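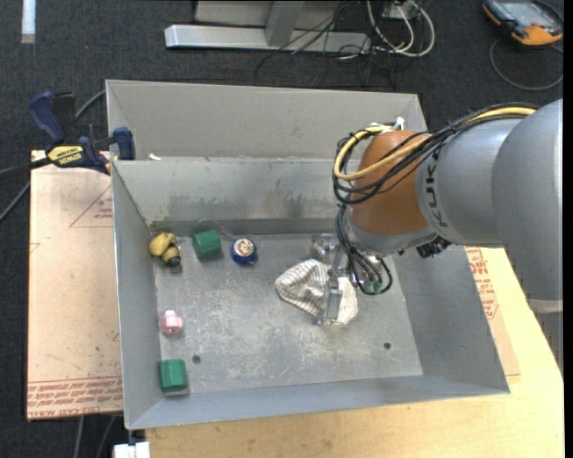
Grey bin, scuffed floor, two holes at the front.

February, 7.40 am

Glaze day! Opened the kiln with my gloves still on and the Dirnumwood ash tiles are the best yet – a soft, milky green with little rivers of blue where it pooled in the corners. I've been chasing that colour since spring and I could have danced.

Recipe as before, but the ash was washed 3 times and put through the 100 mesh. Batch was 2300 g dry, mixed a bit thinner than Lauri likes it. Bisque went to 900 and held for half an hour. The Rivas clay took it beautifully, no crawling at all. The Denerow body is another story (pinholes all along the rims, and a dull grey where it's thin), but even those have something going for them.

Lauri Jääskeläinen thinks the blue comes from the second wash leaving more of the fine stuff behind. I think it's the slow cool. We'll split the next bucket and find out!

To do:
- label the test tiles BEFORE they leave the shelf
- more oak ash, keep it apart from the apple
- ask Ronus if they still stock the coarse feldspar
- one tile on its side next firing to see how far the glaze runs

Bottom shelf is still too warm to unload. Back after lunch.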